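How Do You Teach a Robot to Put Away the Laundry?

By Verna Greenberg
25 September 2018

You have probably been told to put your clothes in the basket. You may have been told more than once. You did not need a lesson, though, because you worked out baskets when you were very small and have been ignoring them ever since.

Robots have it harder. A robot can lift a car door all day long and never get tired or ask for a snack. Hand it a sock and it is in deep trouble.

What's so hard about a sock?

A car door is the same shape every time. Cloth is a different shape every time you touch it. Drop a shirt on the floor, pick it up, drop it again, and you get two different lumps. One has a sleeve sticking out. The other looks like a sleeping cat. You know both are your shirt. A robot has to figure that out from a picture made of tiny colored dots, and the dots don't come with a name tag.

Cloth also hides things. A towel can sit on top of a shirt, and then where does the towel stop? If the robot guesses wrong, it grabs both.

Learning by being shown

For a long time, people tried to write rules for robots. Move left this far. Close fingers. Move up. Rules are great for car doors. For laundry you would need a rule for every possible lump, and you'd be very old before you finished.

The team on the Vatumeck project tries another way, called learning from demonstration. A person guides the robot through the job, over and over, while the computer records two things: what the cameras saw, and how the arm moved. Then a program hunts for patterns. When the cloth looked like this, the arm went there. Given enough turns, the program can make a pretty good guess about a lump it has never met.

How many turns is enough? Wayne Tapley, who runs the project, collected 1368 of them by the end of July. Each one is a single item going from table to basket. He says he now dreams about towels.

"My own laundry is on a chair," he adds.

Did it work?

Sort of! Scientists say "sort of" a lot, but they like to put a number on it. The team gave the robot 153 tries with no person helping. Then they taught it some more, until it had 2166 lessons in all, and gave it another 153 tries. It did better the second time, mostly with towels. Thin, slippery things still beat it, and so did anything with straps.

They found out something else too. The program learned more from messy lessons than from tidy ones. If every practice towel was folded in a neat square, the robot got very good at neat squares and was lost when it met a crumpled one. So the team had to be sloppy on purpose. If you try this argument at home, please don't say you read it here.

Two kinds of looking

The robot uses more than one camera. A camera by the gripper (that's the robot's hand) gets a close look at the cloth, but the fingers block part of the view and everything swings when the arm moves. Another camera stays put and looks across the table. It can see the basket nicely. It can't see the little folds. Put the views together and the program has a better chance of knowing both what it is holding and where the thing should go.

Try it yourself

Put on a pair of thick mittens. Close one eye. Use just your thumb and one finger to pick up a T-shirt and drop it in a basket. Now do it 6 times, with the shirt in a new lump each time. Were any two grabs the same?

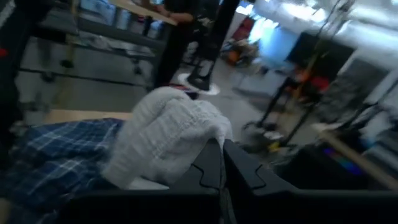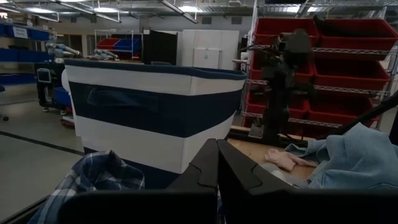
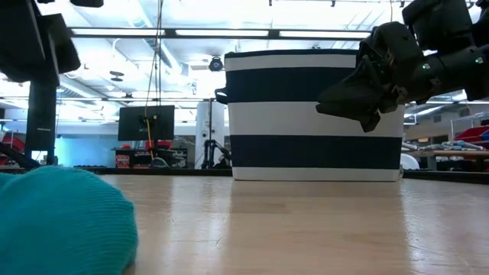

Top: a white towel in the gripper. Middle and bottom: the striped basket, seen from the gripper's camera and then from the camera that stays put.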